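Gears on a Plate: Project Report
Candela Pacheco and Ramiro Vallejo
Londa, Intro to Mechanical Design
23 May 2023

So our project started with a box of gears that no other team had signed up for! The assignment was to design a small hands-on station for the hallway outside the design lab, something a middle school visitor could walk up to and figure out without reading a page of directions. Ramiro wanted to do pulleys. I wanted gears, mostly because I had one of those plastic gear toys when I was six and played with it until the teeth wore down. We flipped a coin and I won.

We named the station Plultorby (it was a typo in our shared folder and it stuck). The idea is really simple. You get a round white plate with pegs on it and some loose metal gears, and you have to put the gears on the pegs so that they work together. That's the whole thing. It sounds like it should take an afternoon, and we started in February.

What we had to figure out

The gears came first, so the plate had to be drawn to fit them. We ordered through Zamulico, part number 2939, and paid for that out of our team budget. I measured the bore on every gear with the lab calipers and then Ramiro measured them all over again because he didn't trust my numbers (we matched, thank you very much). The pegs need to be a little thinner than the hole. Too thin and the gear leans and rattles, too thick and a kid has to push so hard the plate slides away across the table. Our first drawing had the pegs with flat tops and sharp edges, and you really had to be lined up perfectly to get a gear started. Rounding the tops made a giant difference. I wish we had done it in week one.

Spacing was the other headache. If two pegs are too close, the teeth jam and the second gear won't drop all the way down. If they're too far apart you can spin one gear all day and the other one just sits there. Ramiro worked the distances out on paper, and I cut test circles out of cereal boxes, and I have to admit his way was faster.

We also spent way too long on the table surface. On the bare white tabletop the plate kind of disappeared, and small shiny gears are hard to spot when everything around them is bright. I tried blue construction paper, then a dish towel, and then we borrowed a big piece of black cloth from the theater storage closet. Perfect! It does wrinkle, and it picks up every bit of lint in the building, but a gear that lands on it doesn't bounce off onto the floor like it does on a hard table.
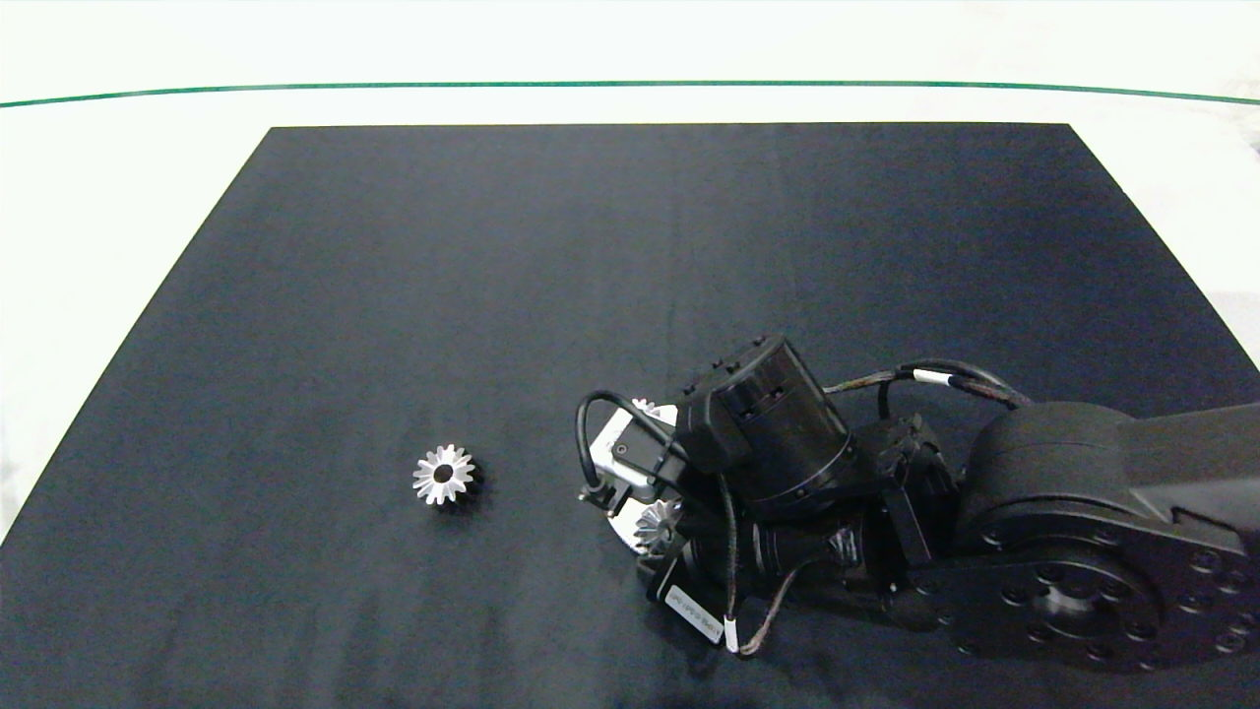
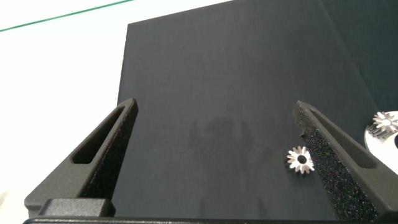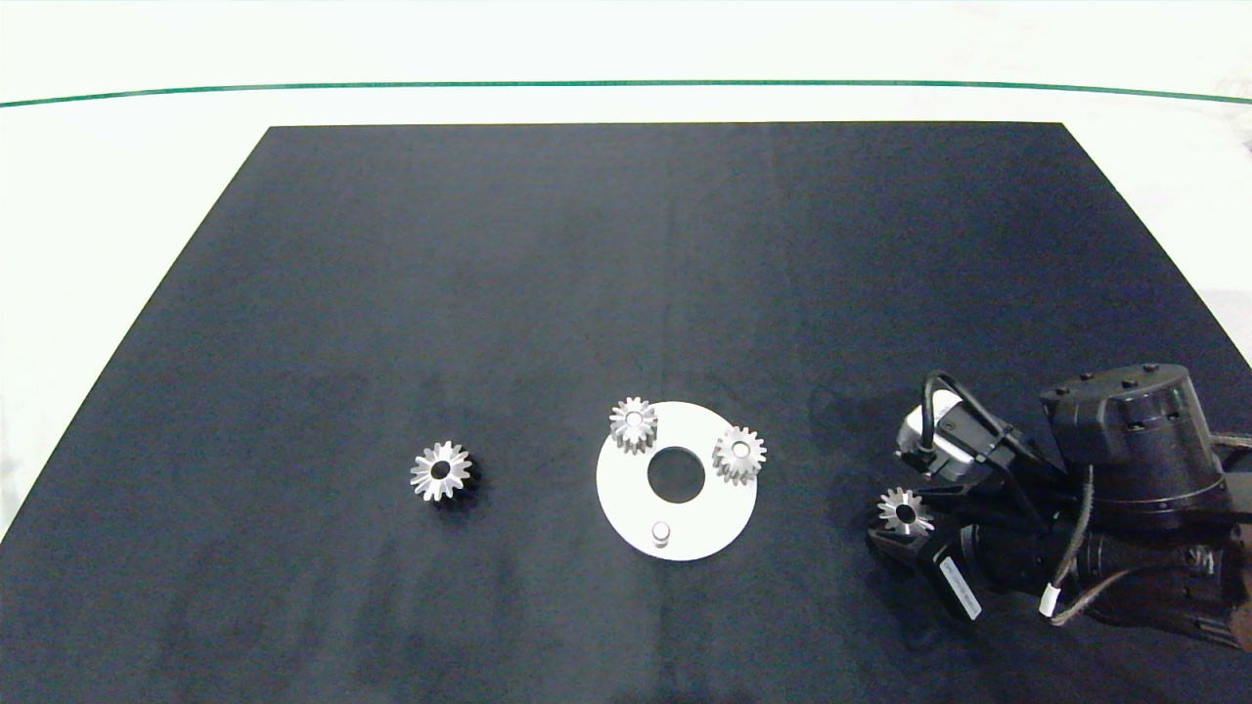 Two gears on the plate, with a third lying to the left of it on the cloth.

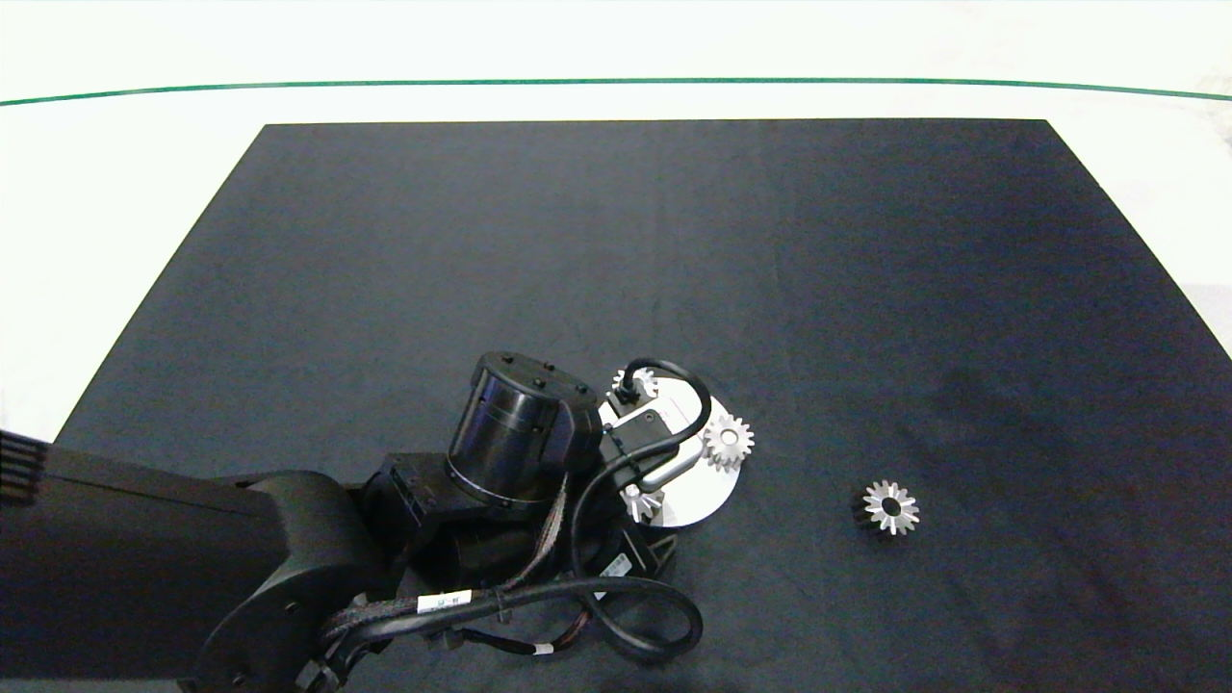
How the trials went

We logged 63 trials in all and wrote each one in a spreadsheet with a start time, an end time and a comment box. Most of my comments are not very scientific. "Ugh" shows up a lot. What we were looking for was which step slowed things down, and it was nearly always the last gear. The first one can go on pretty much any way you like. The last one has to find its peg and also slip its teeth in between its neighbor's teeth, so you end up wiggling it a little bit until it drops. Our classmate Liao discovered that if you turn the gear that's already seated by a tiny amount while you lower the new one, it goes right in. We put that trick on the hint card.

We had a disagreement about the hint card, by the way. Ramiro thinks it should stay face down so people get to struggle first. I think a sixth grader who is stuck for 3 minutes is going to walk off and look at the egg drop instead – we went with face down, but with a big question mark drawn on the back.

Things I would change

The plate could be heavier. People hold it with one hand while they work, and that leaves only one hand for the gears. Ramiro suggested rubber feet, and we have a set of them in the drawer that we just didn't get around to sticking on. I'd also like a second plate with the pegs laid out in a different pattern, for people who finish the first one and want more.

The cloth needs to be ironed before the open house. Same goes for a proper container for the loose gears, as right now they live in a sandwich bag and the bag has a hole in it.

The drawings and the trial spreadsheet are in locker 1367 along with the leftover cereal box circles, and Ramiro has the key.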